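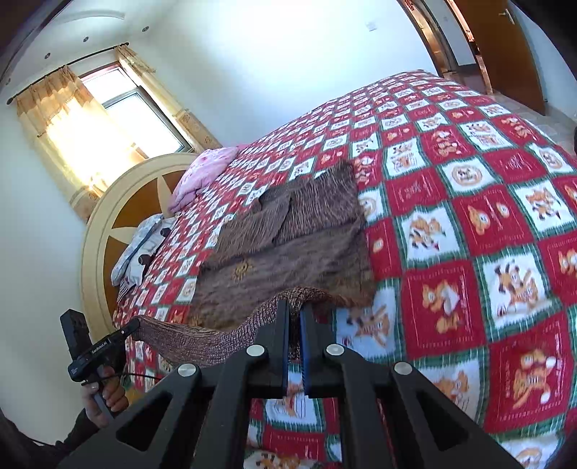
February is when I go through the knitwear. Everything comes out of the wardrobe, goes across the bed one piece at a time, and either goes back folded, goes into the wash pile, or goes into the box under the window. It takes most of a morning if the light is good, and the light matters more than the time. A jumper that looks clean under a ceiling bulb at night can have a ring at the collar and two moth holes at the hem by half past ten in the morning.

I have been doing it the same way for six years and have changed the method twice. These are the current notes.

**Surface**

The bed, made, with the bedspread pulled tight. I tried the dining table for one season. It is the right height, but it is too narrow for a sleeve span and the knit catches on the grain at one end. A bed is too low for the back but it is wide, and the fabric grips slightly, so a sleeve stays where it is put. Pillows go up to the headboard. Nothing else stays on the bed while folding is going on, or it ends up inside a fold.

A patterned bedspread has one advantage, which I did not expect. If it is made up of squares, the lines give you a straight edge to fold to. Plain covers give you nothing. I used to fold by eye and the stacks leaned.

**Inspection**

Lay the jumper face up and leave it rumpled for the moment. Check in this order:

- collar and neckband
- cuffs, both sides
- underarms
- front, at belly height (food)
- hem

Then turn it and do the back. On a mottled yarn, brown and tan mixed, marks are hard to see and you have to go by touch. A stiff patch is a stain whether or not you can see it. On fuzzy yarns I also hold the body up to the window and look through it. Thin places show as light before they become holes, and a thin place can be darned in ten minutes, whereas a hole takes an evening.

Embroidered emblems need a separate look. The stitching is usually denser than the knit behind it and does not stretch with it, so the knit puckers round the edge and the first broken stitch tends to be there. Turn the garment inside out and check the backing. If the loose ends have been trimmed too close they will work through. I put a dab of fabric glue on the back of the knots -- the Nadar one in the small tube, which stays flexible -- and leave it overnight.

**Pilling**

Do this before folding, while the thing is flat. I have used a comb, a stone and a battery shaver, and have settled on the comb for anything fuzzy. The shaver is quicker but it does not know the difference between a pill and the surface you paid for. With the comb, work in one direction, short strokes, from the collar down, with the other hand holding the knit taut just above. Undersides of the sleeves and the sides of the body, where the arms rub, are where most of it is. Leave the chest alone unless it needs it.

Shobha Achari wrote to me after last year's post to say that she combs after washing instead of before. I tried it on three jumpers. The pills come away more easily but there are more of them, and I could not see a difference once the things were dry. Either will do.

**Folding**

I moved from the shop fold to a file fold two years ago and have mostly stayed there. The shop fold looks better on a shelf. The file fold lets you see everything in a drawer at once, and you can take one out without lifting the five above it.

For a standard adult jumper:

1. Front down. Smooth from the middle outwards, with flat hands. Do not pull at the hem, as it sets a wave in the rib.
2. Take one sleeve by the cuff and draw it straight out from the shoulder until the twist comes out of it. Hold the cuff lightly, between two points, and let the sleeve turn by itself.
3. Fold that side of the body in by a third. Lay the sleeve back on itself down the length of the fold, cuff towards the hem. It should not pass the hem.
4. Same with the other side. The two sleeves should lie next to each other and not on top of each other.
5. Fold hem to collar, stopping a couple of fingers short.
6. Fold in half or in thirds, depending on drawer depth.

Step 2 is the one I used to skip. A twisted sleeve makes a ridge down the middle of the packet and the packet will not stand up. If you fold a jumper and it opens like a book when you let go, look at the sleeves first.

Very thick knits do not want step 6. Fold them once and lay them flat at the bottom.

**Long sleeves**

There is a class of jumper, usually drop-shouldered, where the sleeve is longer than the body. Laid down the side it sticks out past the hem. Fold the cuff back up at the hem line. Two layers of rib there are a bit bulky but it can go at the outside of the fold, where it does no harm. Severyn Antoniuk, who has arms to match, crosses his at the back in an X. That works on a shelf and fails in a drawer.

**Drawers**

My drawers are the Tokmont chest, inside width 70 cm, inside height enough for a file-folded jumper with a little to spare. I set the dividers so that the front section takes the thin ones and the back takes the thick. Packets should be able to lean slightly. When they are jammed upright the top edges crush and you get a hard line across the front of the jumper that takes a day of wearing to drop out.

I weighed the full drawer this year on the luggage scale, out of curiosity, and then could not read the display from underneath the drawer. I will not be repeating this.

Cedar blocks: one per drawer, sanded once a year when the smell goes. Lavender bags: I like them, but I have had moth in a drawer with three of them in it. What works is keeping the things clean and disturbing them. Moths go for the parts that have been worn and left in the dark, so a jumper that is worn every week is in less danger than the good one you are saving.

If there is any sign at all (grit-like frass, a white thread of casing, a clean-edged hole) the piece goes in a sealed bag in the freezer for a fortnight, and everything that was touching it goes too. Let it come back to room temperature before you open the bag, or it gets damp.

**Washing**

Not much to add to the previous post. Cool water, wool wash from Surton, no wringing. Roll in a towel and press. Dry flat on the rack and reshape while damp, including the ribs, which should be pushed together with the sides of the hands. Turn once. In February that means two days in the back bedroom with the door shut and the window on the latch.

The one change is that I now measure before washing. Chest, body length, sleeve from the underarm, written on a slip of paper and pinned to the rack. For the brown one that is 55 cm across the chest, and it had come out at a good bit more than that last time because I hung it over the edge of the bath for an hour and forgot it. It was patted back to size, more or less. The left sleeve is still longer.

**The box**

Things in the box are for giving away or for taking apart. I take apart anything with a good yarn and a bad shape, provided the seams are sewn and not cut. Look inside at the side seam: if there are two neat edges joined by a chain, it will unravel in long lengths. If the edge is overlocked, every row has been cut and you will get hundreds of short pieces, and the best use for it is stuffing.

The last one I unpicked gave 154 g of usable yarn after washing, wound in hanks on the back of a chair. It is now half a cushion cover.

**Order of work**

For anyone who wants the short version:

- wardrobe empty, shelves wiped, drawers hoovered in the corners
- bed made, curtains open
- inspect, comb, sort
- mend pile to the chair, wash pile to the basket
- fold what is left
- heavy at the back, light at the front

The mend pile is the weak point. It sits on the chair until April most years. This time I have put the darning needle and the brown, navy and grey in the tin with it, and so far have done one elbow.

Brurley have stopped making the flat comb with the copper teeth. If anyone knows of a replacement with the same spacing, the comments are open. The plastic ones snag.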